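Columnist leaves Dirkham Review after dispute over sponsored podcast

Print this article
E-mail this to a friend

03/02/2020

Political columnist Wian Msimang has left the Dirkham Review, the online opinion magazine he helped to start, after a disagreement with its editor over a podcast series paid for by the lobby group Zatura.

Msimang told subscribers in an e-mail that he had asked for his name to be taken off the masthead. He said he had learned of the sponsorship from a reader, who had found it listed in Zatura's published accounts.

The series, called Plain Dealing, ran to 30 episodes and dealt mainly with university speech codes and public broadcasting. Msimang was a guest on four of them. None carried a notice saying who had paid for the production.

"I have argued in these pages that the public broadcaster should be more open about its money," he wrote. "I can't go on making that argument here."

Editor Keabetswe Nkuna defended the arrangement in a statement on the magazine's website. She said Zatura had no say in the choice of guests or subjects, and that the money had covered studio hire and editing. She said the magazine should have labelled the episodes and would now do so.

"We got the labelling wrong and that was my decision," Nkuna wrote. "I don't accept that any writer was misled about what the Review stands for."

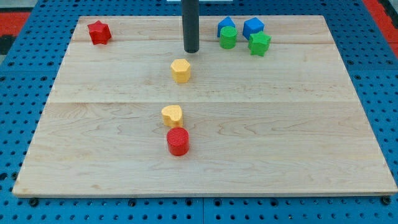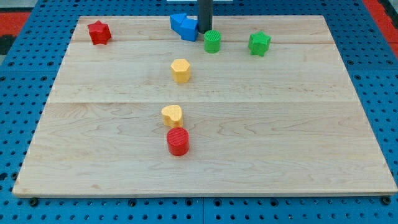
The Review was launched as a home for writers who felt unwelcome at the larger papers, and its critics have long accused it of favouring one side of politics while claiming to have none. Msimang was among its best-known names. His column criticising a ban on campus speakers drew 3277 comments, the most the site has recorded, and led to an invitation to speak at the Botha Forum in July.

That invitation has also become part of the argument. Zatura was a partner of the forum, and several bloggers have asked whether Msimang could have been unaware of the group's interest in the magazine. He said his travel had been paid for by the forum and that he had disclosed this at the time.

An open letter calling on the Review to publish a full list of its donors had 51 signatures when it was posted, among them six former contributors. The letter says the magazine "asks for a standard of honesty from its opponents that it has not met itself." It does not call for Nkuna to resign.

Nkuna said donors who gave small amounts had been promised privacy and that she would honour that promise. Larger donors would be asked whether they agreed to be named. She did not say what would count as a large donation.

The magazine has some 1835 paying subscribers. Nkuna said a number had cancelled since Msimang's e-mail went out, but she would not give a figure.

Zatura said in a short reply to questions that it supports a range of independent media and does not comment on individual grants.

Msimang will publish his column at Skunum, a newsletter site, where the first piece is to be free to read. His older articles will stay in the Review's archive under the terms of his contract.

Print this article
E-mail this to a friend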